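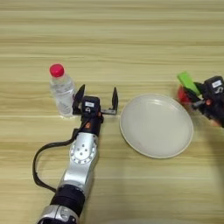 4. Installing the Filter Cartridge

The Girnelo under-sink filter takes one cartridge, part no. 467. Close the cold water shutoff valve before starting.

4.1 Open the faucet to release pressure, then leave it open.
4.2 Place a towel under the filter housing.
4.3 Turn the housing counterclockwise with the supplied wrench and pull it straight down.
4.4 Wipe the O-ring groove. Apply a thin film of silicone grease to the O-ring.
4.5 Remove the wrap from the new cartridge and seat it with the arrow pointing up.
4.6 Thread the housing on by hand, then tighten a quarter turn with the wrench.

CAUTION: Do not use petroleum jelly on the O-ring. It swells the rubber and causes leaks.

4.7 Close the faucet. Open the shutoff valve slowly and check the housing for drips. 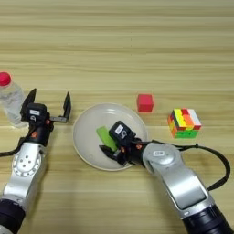

5. Flushing and First Use

5.1 Run cold water through the filter for 30 minutes. Gray water at the start is carbon dust and is harmless.
5.2 Discard all flush water. Do not store it in bottles or use it for cooking.
5.3 Press and hold RESET until the indicator blinks 2 times.

NOTE: Cartridge life is about 400 gallons. Hard water shortens it — check the flow at the faucet every month.

CAUTION: Do not connect the filter to a hot water line. If the supply has been shut off for repairs, repeat step 5.1 before drinking.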